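Project Undus: progress report on work package 3, control and perception software
Prepared by the software group at Imeck for the programme manager
Reporting period ending October

1. Purpose of this report

In this period we worked on the software which lets a two-arm robot handle cables and connectors on printed circuit boards. The mechanical part of the cell is finished and was covered in the last report, so I will not repeat it. I will describe what we changed in the planner, in the perception module and in the tools, and then what is late.

2. Planner

The old planner treated each arm alone and checked for collisions only at the end. This gave many plans which had to be thrown away. The new version plans both arms together from the start, on a common time line, and it knows which arm is allowed over the board at each moment. We call this the zone lock. 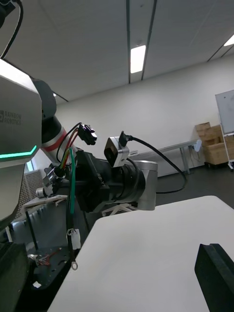 The zone lock made the code simpler, and it also made planning faster. A typical plan is now ready in nearly 6 seconds. For the operator this is still too long, and we would like to reach half of it before the next review. Most of the remaining time is spent in the collision check of the wrist, where our model is more detailed than it needs to be. A simpler wrist model is already written but not yet tested on the robot.

3. Grasp control at the connector

The controller for the last part of the approach was rewritten. Before, the gripper went to a fixed height given by the board drawing. Now it slows down 12 mm above the expected position of the plug and follows the wrist camera image from there. Closing force is limited in software, and the limit can be set for each type of plug in a small text file.

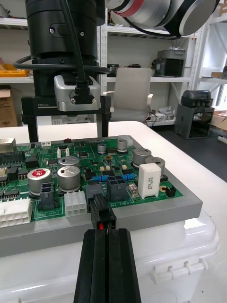
Figure 1. Gripper fingers on the black plug at the front edge of the board, close to the four-pin socket.

We had one problem which cost us time. The force reading and the camera image did not carry the same clock, and the controller sometimes reacted to an old image. Both streams are now stamped by the same process. The error has not come back, but we keep an extra check in the log reader for the moment.

4. Perception of wires

Rigid parts are found well. Wires are harder, as you know from the first proposal. We trained the segmentation model again with 1373 labelled images, in which each wire is marked as a separate line. The labelling was done together with Herath, and their tool was adapted so that a wire hidden behind another one can be continued by hand.

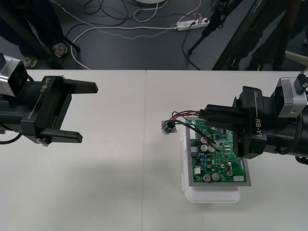
Figure 2. Right gripper holding the wire bundle near the upper edge of the board. The left gripper is open.

The model is good at finding the bundle as a whole. It is weaker when it must say which loose end belongs to which wire, above all for dark wires which lie over dark parts. The planner does not need this for the grasp, but it will need it for the sorting step in the next period. We have asked Herath for more labels of exactly this kind.

5. Start state and recovery

When a run is stopped, the software must decide if it can continue or must begin again. Until now the operator decided this. We wrote a state checker which takes one image from a wrist camera and compares it with a list of conditions. 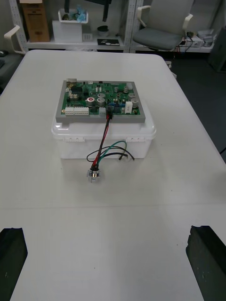
The state checker is the part of the work which I consider most useful for the partners. It is independent of the planner and can be used with other cells. Its conditions are written in a plain form, for example "plug on front edge of board" or "no wire between fingers". In a view such as this one, with the black plug on the front edge of the board, the wires hanging down over the box to the tabletop and only bare table between the two fingers, both of these conditions should be true. Loose ends near the base of the box are a separate condition, and we have not yet agreed how far from the box an end may lie before the checker must refuse to start. At present the checker needs 80 milliseconds per image, so it can also run during the motion.

6. Tools

The log reader can now show the planned and the real path of both arms side by side. The export to the format of Rurer works for joint data and force data. Image export works too, but the files are large and the transfer is slow. Rurer proposed a compressed format, which we will try.

7. Delays and open points

The test of the simple wrist model moves to the next period.
The rules for loose wire ends need a decision from all partners.
The user guide for the state checker exists only as a draft.
The budget for this work package is used as planned and we do not ask for any change.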